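Equipment Planning Coordinator, Garment Handling Automation
Plavero – Full-time, on site

Plavero seeks a coordinator to plan and manage purchases of robotic equipment for its textile handling program. The position covers budgeting, supplier quotations and replacement schedules for 20 workstations. Current work centers on gripping knitted items, including striped pieces with ribbed edges, on soft and hard surfaces. 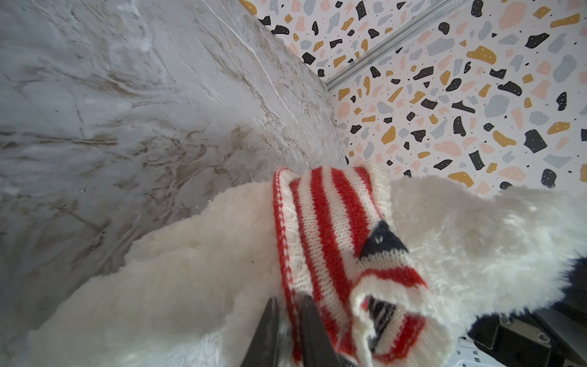 Hok-lam Lam remarks that gripper fingers should be budgeted as a yearly supply – the first plan treated them as a single purchase, and the line was overspent by spring. The coordinator will be expected to correct this in the next planning round.

Duties include:
Preparing the annual equipment budget
Comparing bids from Bestik and other suppliers
Keeping the spare parts register, currently 370 entries

Applicants must have five years of experience in purchasing or production planning. Knowledge of robot wrist assemblies and service contracts is preferred.

Send a resume and two references to Rin Hoshino, Plavero Equipment Office. Applications close at the end of October.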